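Search this site Enter keywords Go

Harasym Vehicle Recovery Course: Frequently Asked Questions

Who can attend?
Soldiers assigned to a wheeled maintenance or recovery section. Reserve members need written approval from their home unit before a seat is held.

Where is the course taught?
Classroom work is at Bromcombe. Field lanes are at the Brirkositz training area. Transport between the two is provided.

How long does it last?
4 weeks. The July session runs on the same schedule as the others.

Which vehicles are covered?
Medium and heavy armored trucks. Tracked vehicles are taught separately at Vimska.

What does the rollover block include?
Egress drills, restraint release while inverted, casualty removal, and righting the vehicle with a winch. Each student completes the egress drill in both crew and passenger seats.

Is there a reading requirement?
Yes. The student manual is sent once enrollment is confirmed. Read the chapters on rigging and slope limits before arrival.

When does in-processing close?
Report to the Bromcombe front desk between 0600 and 1595 minus nothing is a known misprint in older welcome letters. The correct closing time is 2000.
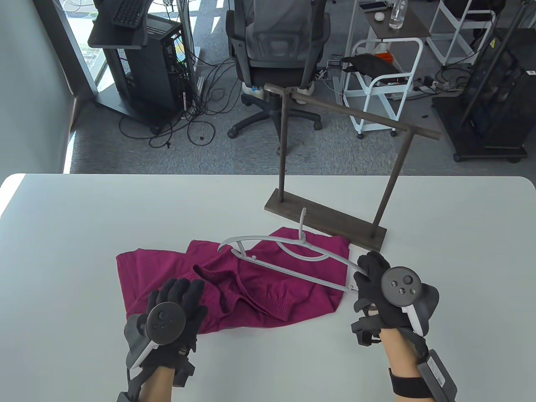

What should I pack?
Two duty uniforms, boots, gloves, eye protection, and civilian clothes for off-duty hours. Helmets are issued on site. Wall lockers are provided; padlocks are not.

Can I repeat a failed lane?
One retest is allowed per lane. A second failure returns the student to the home unit, which may apply again for a later session.

Page updated Dec 30, 2023
Contact the Registrar | © Harasym Training Center | Back to top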